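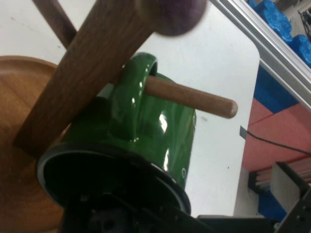
From: Nidia Ospina
To: Lorkudell kitchen and table list
Date: November 13, 2024
Subject: Re: mug trees, worth the counter space?

Ramil Manalo wrote:

> We moved into the Destgate place in March and the cupboard over
> the sink is too shallow for our mugs, so they've been living in
> the dish rack ever since. My wife wants a mug tree. I had one in
> college and it fell over every time I took a mug off it. Are they
> all like that? Also do you hang them handle up or what? The big
> ones I own weigh a ton.

Hi Ramil, and hi all,

Oh, I have opinions on this one! I've been through three of these things and the first two were junk (one was wire, and I still have a chip in my favorite bowl from the day it went over).

What you want is a wide, heavy base. Mine is a round wooden one with a little raised lip, a square dark post and a knob on top to carry it by, and it stays put. I got it at the Peltonen shop in Zimthorpe, where they had a whole shelf of them, and I stood there poking each one sideways with a finger like a crazy person. Do that. If it rocks in the store it'll go over at home.

Then look at the pegs. Long pegs, please, with rounded ends. Short stubby ones are fine for teacups but a fat handle just sits on the tip and slides off when you bump the counter. You want the handle all the way on with plenty of peg sticking out past it. Take your thickest mug along to the store and try it, they really don't mind.

As for how to hang them, I tilt the mug, get the handle over the end of the peg, push it in toward the post and only then let go. It swings around to wherever it wants to be. Bottom pegs first, and go side to side so the weight is even. I put my two heaviest on opposite sides and the glazed green one wherever there's room. Taking them off, same thing backwards, and don't pull on one side until it's bare. I bet that's what was happening to you in college.

I weighed my mugs last night just for you. The biggest one is 500 grams and all of them together come to 1274, and the tree hasn't budged. If yours are much heavier than that, maybe split them up and leave a couple in the rack.

Dry them before they go on, by the way. I didn't bother at first and got a water ring on the base that I had to sand out.

Does anybody know what to put on the bare spot? I've got mineral oil and half a can of some old wax, and I'd like to do it before my sister gets here.

Nidia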